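Fitelum FT-342 Folding Table
Section 4: Setting up and leveling the top 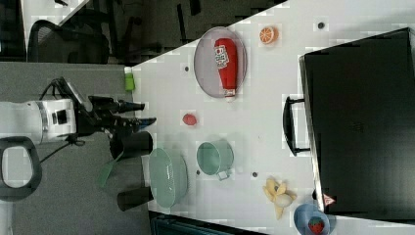

Figure 4-1. White top next to a gray work surface.

Before you start

Read Section 3 if the legs are not yet attached. You need the 5 mm hex key from the parts bag, a spirit level and a soft cloth. Two people should lift the top.

CAUTION: Keep fingers clear of the hinge when the leg frame swings open.

Opening the table

1. Lay the folded table on its long side on a clean floor.
2. Release both leg latches and swing each leg frame out until it clicks.
3. Press the cross brace down flat. The red mark on the brace must be hidden.
4. With one person at each end, turn the table onto its feet. Do not drag it.

Leveling

5. Place the spirit level along the long side of the top, then across the short side.
6. Turn the foot under the low corner counterclockwise to raise it. One full turn is about 2 mm.
7. Check both directions again and tighten the lock nut on each foot.

NOTE: Do not extend a foot past the groove in the thread. On a sloping floor, use the Cudemine foot pads (part 116, sold separately).

Joining to another work surface

8. Push the two surfaces together and compare their heights with a straight edge. The table adjusts from 700 mm up to the top of the foot thread.
9. Fit the two joining plates under the seam. Start all four screws by hand before using the hex key.
10. Run the cloth along the seam. If it catches, loosen the plates and adjust the nearest feet.

The plates fit tops from 18 to 25 mm thick. For thicker tops, order the long screw set.

CAUTION: Maximum load is 83 kg, spread evenly. Do not sit or stand on the table. Remove the joining plates before moving either table.

Care

Wipe the top with a damp cloth and mild soap. Scouring powder and acetone will dull the finish. Check the lock nuts once a month, and again after the table has been moved.

Continue with Section 5, Cable tray.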